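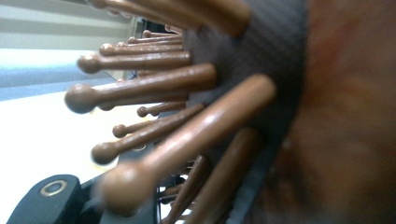

Frequently Asked Questions for Contributors

Garnard Household Handling Collection, Gaststead Site

The answers on this page apply to all persons who record demonstrations for the Garnard collection. They replace the printed sheet previously issued with each kit. Last revised 27 June 2024.

What is the purpose of the collection?

Garnard gathers recordings of people handling ordinary household items with a hand-held gripper. The recordings are used to train a system that learns to perform similar actions with a robot arm. The collection is funded by Fundgate and is managed from the Gaststead office.

Do I need technical experience?

No. Contributors complete a short orientation and record 13 practice demonstrations before their work is accepted into the collection. Practice recordings are reviewed but are not used for training.

What counts as one demonstration?

One demonstration is a single complete action, recorded from start to finish without a pause. Picking up a hairbrush and placing it in a tray is one demonstration. Picking it up, placing it, and returning it to the starting position is two, and the recording must be stopped and restarted between them.

How many demonstrations are expected of me?

A standard assignment is 300 accepted demonstrations. Contributors may divide these among as many sessions as they wish, provided the assignment is finished by the end of the agreed period. An extended assignment of 900 demonstrations is available to contributors who have already completed a standard one.

May I use items from my own home?

Yes, and contributors are encouraged to do so. Items must be clean, unbroken, and light enough to lift comfortably with the gripper. The following may not be used: knives and other sharp tools, medication, glass containers holding liquid, and anything that shows a name, address, or account number.

Why are so many of the assigned items brushes, combs, and sponges?

The first part of the collection consisted mainly of boxes, cups, and cans. Systems trained on those recordings performed poorly with items that have an uneven surface. A hairbrush presents a row of separate bristles on one side and a solid back on the other, and a grip that is suitable for one part may be unsuitable for another. The current item list contains 58 types, and grooming and cleaning items make up a large share of it.

Should a brush be gripped by the handle every time?

No. The assignment card states which part of the item is to be gripped. Where the card says "any," contributors should vary the grip between demonstrations and should also vary the direction in which the bristles face. Repeating one comfortable motion is the most common reason that a set is sent back.

The camera on my gripper comes very close to the item. Is the recording still acceptable?

In most cases, yes. The camera moves with the gripper, and a close approach will often fill the view with one part of the item. At such moments individual bristles may be seen clearly while nearer ones are blurred, and the fingers of the gripper may be only partly visible. This is acceptable as long as the item and its surroundings could be seen properly at the start of the demonstration. Contributors should not hold the gripper back in order to obtain a clearer view, as this changes the motion being recorded.

How should the work area be arranged?

Any stable table of ordinary height may be used. Lighting should be even and should remain the same throughout a demonstration. Window blinds may be open or closed but should not be adjusted while recording. Other objects may remain on the table if they would normally be there. Mirrors, family photographs, and computer screens must be removed or covered.

What should I do if I drop the item?

Continue if the item can be picked up again in one natural movement, and mark the demonstration "recovered" on the session form. If the item falls to the floor, stop the recording and mark it "failed." Please do not delete failed recordings. They are counted separately and do not reduce your total.

What happens after I submit a session?

Files are uploaded through Tamiru, the contributor portal. Each session is checked for missing footage, for sound that should have been turned off, and for agreement with the assignment card. Results appear in Tamiru under "Reviewed Sessions," with a reason code beside each recording that was not accepted.

May I ask for a decision to be reviewed?

Yes. Select the recording in Tamiru and choose "Request second review." A different reviewer will examine it. The second decision is final.

Can I withdraw my recordings?

Contributors may withdraw any recording until it has been included in a released version of the collection. The next release is planned for September. Requests must be made in writing through the portal and should list the session numbers concerned.

When must the gripper be returned?

The gripper, charging cable, and carrying case must be returned to the Gaststead office when the assignment ends. Hair, lint, and adhesive residue should be removed from the fingers with a dry cloth beforehand. Please report loose screws or damaged parts on the return form and do not attempt repairs.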